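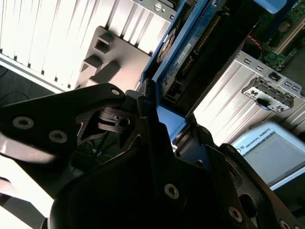 Test du Godex : un registre de plaintes pour commissions de surveillance de la police

Le Godex est un logiciel de gestion des dossiers destiné aux organes de contrôle externe des services de police. Troder l'édite, Leiva en assure l'intégration et l'hébergement. Nous l'avons utilisé de mars à juillet sur une copie anonymisée du registre de la commission de Tostitz, soit 300 dossiers clos ou en cours.

Prise en main

L'installation se fait sur un serveur local ou chez l'hébergeur. La reprise de l'ancien registre passe par un fichier tabulé dont les colonnes doivent respecter l'ordre du manuel. Deux imports ont échoué sur des dates au format court ; le message d'erreur indique la ligne, pas la colonne. Les comptes se répartissent en trois profils : greffe, enquête, membre de la commission. Il n'existe pas de profil en lecture seule pour le service de police concerné, qui reçoit donc ses pièces par export.

Traitement d'une plainte

La fiche de saisie comporte 20 champs, dont la moitié obligatoires. L'usage de la force, la fouille et la garde à vue disposent de sous-fiches propres, bien construites. Le refus d'enregistrement d'une plainte au guichet, motif fréquent à Tostitz, n'en a pas et finit dans « Autre ». Le calcul des délais tient compte des suspensions, y compris lorsqu'une procédure pénale est ouverte en parallèle. C'est le point fort du produit : sur notre jeu d'essai, aucune échéance n'a dû être corrigée à la main.

Le journal d'accès enregistre chaque consultation, avec l'heure et le profil. Il ne peut pas être modifié par le greffe. En revanche, l'administrateur technique peut en réduire la durée de conservation sans double validation, ce qui est gênant pour un organe dont l'indépendance est régulièrement discutée.

Rapports

Le rapport annuel se génère par unité, par motif et par issue. Les tableaux sont lisibles et s'exportent en format ouvert. Le suivi des recommandations reste sommaire : une recommandation est « transmise » ou « close », sans état intermédiaire pour une mise en œuvre partielle.

Points positifs : calcul des délais, sous-fiches, exports.
Points négatifs : import rigide, journal insuffisamment verrouillé, suivi des recommandations.

Note : 3 sur 5. Version recommandée aux commissions dotées d'un greffe permanent, sous réserve d'encadrer par écrit les droits de l'administrateur.

Commentaires (3)

greffe_nord : Même problème de dates à l'import. Passer toute la colonne en texte avant l'export règle la question.

Palimpseste : La caviardage des pièces est-il intégré ou faut-il un outil séparé ?

mlt : Outil séparé chez nous. Leiva propose un module, facturé en plus.

Ce site utilise des cookies de mesure d'audience. Accepter | Refuser | Paramétrer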